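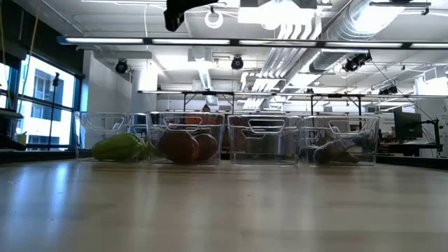 One respondent in Windden told us that she had stopped throwing out onions the week she could see them, and that she did not need a study to prove it. We heard versions of this remark often enough to take it seriously. We do not think it settles much.

4.2 Does visible storage reduce household food waste?

The claim that see-through storage cuts waste is now repeated in most kitchen advice, usually with no source. The reasoning goes that food kept in plain sight gets eaten, while food in a drawer or a paper bag is forgotten. Bins of the kind shown in Figure 1, clear plastic with a handle slot near the rim, are sold on this promise. The Prenda survey is the one most often cited in support. It reached 801 households and found that those with clear bins reported less spoiled produce than those without.

We see two problems. The survey asked people to recall what they had thrown away, and people who have just bought storage for their kitchen have a reason to remember the result kindly. Also, buyers of bins were not assigned to buy them. A household that sorts its vegetables may already plan its meals and shop from a list - habits that would lower waste in any container.

The Etden kitchen diaries avoid the first problem but not the second. In that project 40 households weighed their discarded produce through February, and the gap between bin users and the rest shrank to almost nothing once the number of shopping trips was taken into account. It is a small sample from one town, and we would not build a rule on it either.

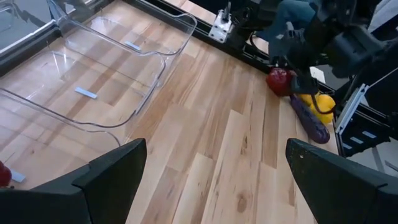
A third source, the Yáñez trial, did hand out bins at random, to half of its 101 households. Waste fell in both halves. The authors credit the bins for a slightly larger drop in one group, yet the simpler reading is that people waste less when they know their garbage will be weighed. The trial did not follow anyone after the weighing stopped, so it cannot tell us if the difference lasted.

Light is a further matter that the advice tends to skip. Potatoes turn green when left in it, and a clear wall offers them no shade. None of the three studies recorded where the bins were kept - on a counter, in a closet or in a cabinet - and we could not recover this from the published tables. For the model in Section 5 we therefore set the effect of visible storage at zero and report the higher value separately.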